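**Site visit notes, Urside open day, 7/8/21**

Our group of four went to the Laaksonen workshop in Urside to see how a robot arm is set up for close work. We had asked for the visit in March. The staff ran the demonstration twice, first at slow speed and then at the normal one.

Their log listed 698 attempts on this task, and 268 of those were marked for review. We did not get to see the review sheets. Most of our questions were about the gripper - mainly how the fingers are bolted on and who replaces the pads.
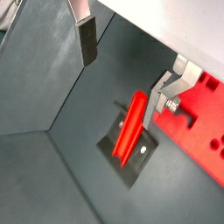
*Fig. 1. Gripper finger next to the red part on its dark plate, inside the gray metal enclosure.*

Still to do: compare with our notes from Tadum.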